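Notebook, panel manipulation, Vellholm bench
23 April 2026
Entry by R. Altıntaş, read over by B. Szalai

Continuing from the knob-turning entry. Goal for this block was to decide whether the contact-onset signal (Sandel filter on the wrist force channel) can replace the fixed approach depth in the demonstration replay. Fixed depth works for the push buttons and fails for nearly everything else on the panel. If the onset signal is good enough, we drop the per-element depth table, and I stop having to edit it by hand every time the fixture is moved.

Setup as before. Force channel sampled at 500 Hz, filter window 19 samples, threshold left at the value Botond picked for the Ochoa runs. Fingers not changed. Force bias taken at the start pose, fingers closed, before every approach.
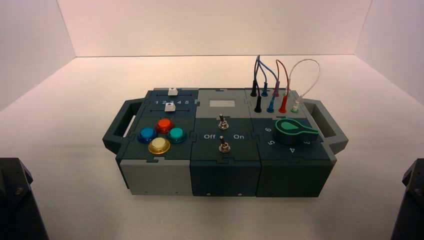 Element choice matters more than I gave it credit for in the plan. A button gives a clean rise in force along the approach axis, so onset and end of travel are easy to separate. The sliders give almost nothing along that axis until the finger bottoms out in the track. With both slider knobs parked near the same place along the 1 to 5 scale, a lateral error in the approach can put the finger on the wrong one, and the force trace alone will not tell us. Same problem in a milder form for the two toggles, one behind the other with the Off/On print between them. For now the label in the log is whichever element was commanded, and a wrong-element contact has to be caught by hand from the video.

The test leads over the sockets are a separate matter. They arc up over the plugs, and a lead brushing the finger reads as a light contact well ahead of the real one. I have excluded the socket module from the onset test and will treat it as its own task. The selector knob stays in, but only approached from the front.

Replay results, fixed depth against onset trigger, same demonstrations:

Buttons: no difference worth reporting. Onset trigger stops slightly earlier, full press still reached.
Toggles: onset trigger clearly better. Fixed depth overdrives when the panel sits a little high.
Sliders: both poor. Onset fires late, after the knob has already been pushed sideways.
Selector knob: onset trigger better on approach, no effect on the turn itself.

Trace file for the block is 2,570 rows after trimming. Nine approaches thrown out for a stale bias, all from the same stretch, when the start pose was skipped after a pause. Script now refuses to run an approach without a fresh bias – should have done that from the start.

Bias check, done separately. Held the closed fingers still in free space and logged the force channel with the filter on. Drift is small over one approach and not small over a whole block, so the per-approach bias stays. Closing the fingers shifts the reading by a repeatable step. The bias must therefore be taken in the same finger state as the approach that follows it.

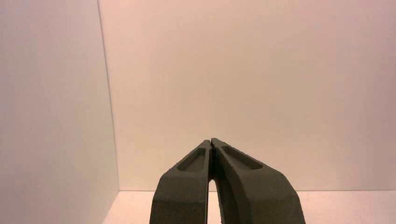 Wrist view, finger tips together, plain walls behind.

Botond's comment on the sliders: use the lateral force component and put the threshold on its rate of change. Worth trying. The Buvix logger already stores all three axes, so it can be tested offline on the existing traces before any more robot time is spent. My doubt is that track friction and real contact will look alike at low speed.

To do:
Rerun the slider traces offline with the lateral component.
Fixed seed for approach offsets, so that the two conditions see the same errors.
Add a contact-element field to the log, filled in by hand for now.
Write up the toggle result for the May report. Sliders go in as an open problem.

Threshold sweep not started. Leaving it until the lateral version has been looked at.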